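Rules for the Virtual Fruit Bin

Olesia Kravchuk keeps a seven-page document that decides whether a simulated test of a robot hand counts. She wrote the first version at Wevosico, where she leads testing for food handling, and the fifth version went out to the company's partners in September. It covers what a virtual object has to look like, how trials are recorded, and what can be claimed afterward.

"The first version was one page and people ignored it," Kravchuk says. "They would send me a success rate and no settings. I couldn't repeat it, so I couldn't use it."

The rule that gets the most complaints is the one on produce. Each type of fruit must be modeled with ordinary surface marks and must be checked at close range before any trial is run. A clean, evenly colored model is rejected.

"If you train on perfect fruit, the vision part learns perfect fruit," she says. "Then somebody brings in a bag from the store. We want spots, we want some green, we want a stem that looks like a stem."

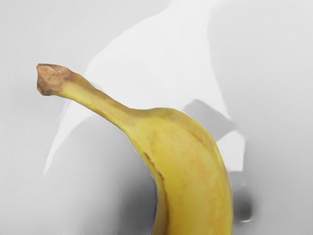

A simulated banana at close range, with faint blotches on the peel and brown speckles on the stem tip.

Stems have their own paragraph in the document. A grasp that closes on the stem is logged separately from one that closes on the body, even if the fruit ends up in the right place. Kravchuk added that after reviewing a set of 336 trials in which the two had been counted together.

"The number looked good. Then I went through the logs, and 23 of them were lifts by the stem," she says. "You can do that in a simulator all day. With real fruit you may tear it. So those 23 are allowed in the report, but on their own line."

Tatsuya Katayama works on the other side of the rules. His team at Jirketti builds grasp software and has to submit results in Kravchuk's format. He agrees with most of it, though he thinks the section on lighting asks for too much.

"We have to run every object under five lighting setups," he says. "For a banana, fine, shadows matter, the edge of the fruit matters. For a plain box I don't learn anything from setups four and five. It's machine time."

Kravchuk has heard this before. She says the rule stays until someone shows her data for boxes, and that Katayama has been invited to send it. He says he will.

They are closer on the subject of failed trials. Both want every failure kept, with the random seed and the software version, and neither accepts a run where the operator restarted the scene partway through. Katayama's team used to delete trials in which the simulator itself misbehaved, such as fruit sinking into the table. Under the current rules those are kept and marked as simulator faults.

"I didn't like it at first because it makes the report longer," Katayama says. "But when we changed physics settings last year, we could go back and see which faults went away. We would have lost that."

The last page deals with wording. A team may write that a grasp "succeeded in simulation." It may not write that the robot "can pick bananas" until a physical test has been done with the same gripper and the same software version. Kravchuk sends reports back over this more than anything else.

The next version will add soft fruit, starting with peaches. Katayama has asked for a limit on how many models each team has to check by hand. Kravchuk has not decided.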